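4.3 Installing the power supply

This section covers the Kevel 600 W power supply in the Villbridge mid-tower case. If you are replacing an existing unit, complete section 4.2 first and keep the old cables separate. Modular cables from other power supplies, including earlier Kevel models, must not be used with this unit even where the plugs fit.

CAUTION: Do not open the power supply housing. There are no user-serviceable parts inside, and the internal capacitors can hold a charge after the unit is unplugged.

Before you start

Shut down the computer, set the rear switch to O and unplug the power cord. Press the front power button once to drain the remaining charge. Lay the case on its right side on a flat surface and remove the left panel.

Mounting the unit

1. Remove the bracket from the rear of the case. It is held by 2 thumbscrews.

2. Check the direction of the fan. If the case stands on a hard floor, the fan faces down toward the filter. On carpet, mount the unit with the fan facing up.

3. Connect the modular cables you need before sliding the unit in. The sockets are hard to reach once the drive cage is in place.

4. Slide the unit into the lower bay until it meets the rear wall, then fasten the four supplied screws. Start all four by hand before tightening any of them.

5. Refit the bracket.

NOTE: Units longer than the bay allows will press against the drive cage. The cage can be moved forward one position – see section 3.6.

Connecting the board

6. Route the 24-pin cable through the opening beside the board tray and press it into the socket until the latch clicks.

7. Route the CPU cable behind the tray to the top left corner. The plug splits into two halves. Use both if the board has an 8-pin socket.

8. If a graphics card is fitted, connect the PCIe cable. Cards with 3 sockets need a larger power supply and are not supported by this unit.

CAUTION: The CPU and PCIe plugs look alike. Check the label on each plug and do not force it.

First start

9. Plug in the power cord, set the rear switch to I and press the power button. The fan may stay still at low load. This is normal.

10. If nothing happens, switch off, wait one minute and check the 24-pin plug. A plug that is only partly seated is the most common cause.

Keep the screws and unused cables in the Klinhom accessory pouch supplied with the case.

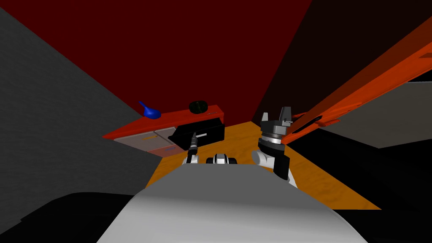 Cable ties should be fitted only after the first start has been completed. Leave enough slack at the 24-pin plug for the latch to be released by hand, and keep all cables clear of the fan blades.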